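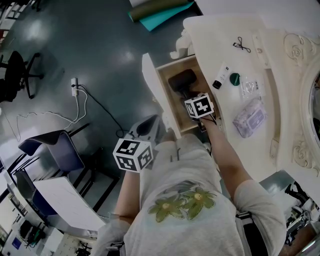

Golnar Shirazi trouve que Feltus, comme nom, ça sonne un peu pantoufle. Elle me l'a dit au téléphone en riant, et puis elle a ajouté que c'était voté de toute façon, que les cartons à en-tête étaient commandés et qu'on s'y ferait. Moi je m'y fais déjà, figurez-vous !

Donc voilà la nouvelle du mois d'août : Rimen, la petite entreprise de rénovation et de construction bois que tout le monde connaît dans la vallée (enfin, tous ceux qui ont un jour voulu une véranda), change de nom et déménage. Elle reprend l'ancien dépôt Mazandarani, derrière la gare de marchandises, vide depuis le départ du grossiste en carrelage. 827 mètres carrés sous toiture, deux quais de chargement et une cour assez grande pour manœuvrer un semi-remorque - ceux qui ont déjà vu leur camion reculer dans la rue de l'ancien atelier comprendront le soulagement des voisins.

Golnar garde la direction. L'équipe ne bouge pas, le numéro de téléphone non plus, et les devis signés sous le nom de Rimen restent valables tels quels. J'ai posé la question deux fois parce que ma sœur a un escalier en commande chez eux et qu'elle me harcèle depuis une semaine.

Ce qui change vraiment, c'est l'ossature. Jusqu'ici les murs préfabriqués venaient de chez Dokex, à 300 kilomètres, avec les délais qu'on imagine. Ils seront désormais assemblés sur place, au moins pour les extensions et les petites maisons de plain-pied. Dokex continuera de fournir les charpentes, le contrat vient d'être renouvelé. Pour les prix, Golnar reste prudente : elle préfère finir l'hiver avant de promettre quoi que ce soit, et je n'ai pas réussi à lui en tirer davantage (j'ai pourtant insisté).

Le permis pour la nouvelle façade est affiché en mairie sous le numéro 3274, si vous aimez ce genre de lecture. J'y suis passée avant midi, il y a un plan de la cour et une élévation côté rue, avec un bardage en mélèze qui me plaît bien. L'ancien atelier reste ouvert jusqu'à la fin du mois pour les retraits de commandes, le matin seulement, et il faut sonner côté cour.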